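Unit 3: Clearing and Sorting a Shared Tabletop
Handout for Room 809
Instructor: Marijke Van Damme

Before the practical on Friday, students are expected to have read the first two sections of the Wickramasinghe course reader. Room 809 opens at 2 p.m.

Terms used in this unit

Holding container: the clear plastic container into which loose items are gathered. It is not used for permanent storage.

Ground cloth: the waffle-textured towel laid on the table. Small round items roll less on cloth than on bare wood.

Fixed item: anything that keeps its place during sorting. In this unit the potted plant is the only fixed item.

Play food is used throughout. Students should record the contents of the container separately from the items lying outside it. 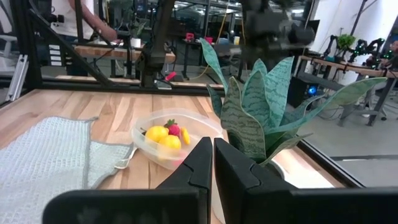
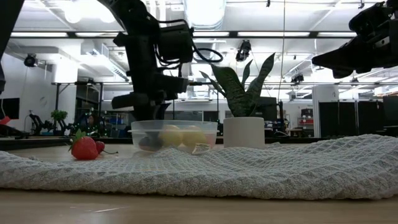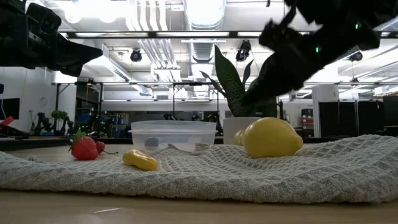 Clear container and play fruit on the wooden table.

The written record has two columns, headed "in" and "out." An item that leans against the container but does not rest inside it is entered under "out." Items that cannot be identified with confidence are entered by color and general shape, and the entry is marked with a query. Guessing at a name is treated as an error, while a queried entry receives full credit.

When two similar fruits are present, as with the lemons, they are entered on separate lines. Size may be used to tell them apart. Stems and leaves are considered part of the fruit and do not receive their own line.

The cloth should be smoothed before a new round begins and the container returned to the table with its open side up. The plant is not to be moved to make room.

Each student submits the record and a commentary of no more than 200 words, explaining any queried entries. Late work is accepted only by prior arrangement with the instructor.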